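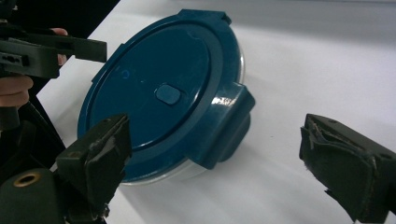 I cleared out the food containers in February and kept far fewer than I expected. Most had lost a lid or gone cloudy. The ones that stayed had to close properly, and that pretty much meant the round ones with locking tabs and a teal lid. I bought the first at a kitchen shop in Palbridge and went back for another the next month.

I like a round container for soup and cooked beans. There are no corners to scrape out, and a spoon gets everything. The clear base lets me see what I have without opening it. The lid takes longer to wash. Food gets in under the tabs, so I open them all and go over them with an old toothbrush.

The real problem was where to put them. Our cupboard is deep and low, and anything at the back stays there until somebody moves house. I had been stacking containers with the lids on, three high, and the stack fell over every time I wanted the bottom one. 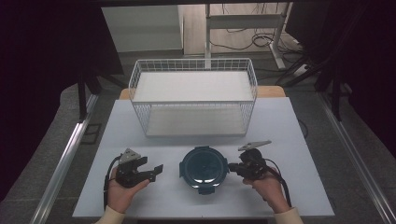
A white wire basket with two levels has mostly fixed that. It is open at the front, so a container goes in and out without lifting the whole thing down. I tried the biggest ones on the lower shelf first, but I was bending down for them every day – they have gone on top now, and the small ones live underneath.

I still need a place for the loose lids. My sister-in-law in Londusmont stands hers upright in a dish rack, and I may try that. The square containers are in a box by the back door if anyone local wants them. Two of them are missing a clip but they hold screws fine.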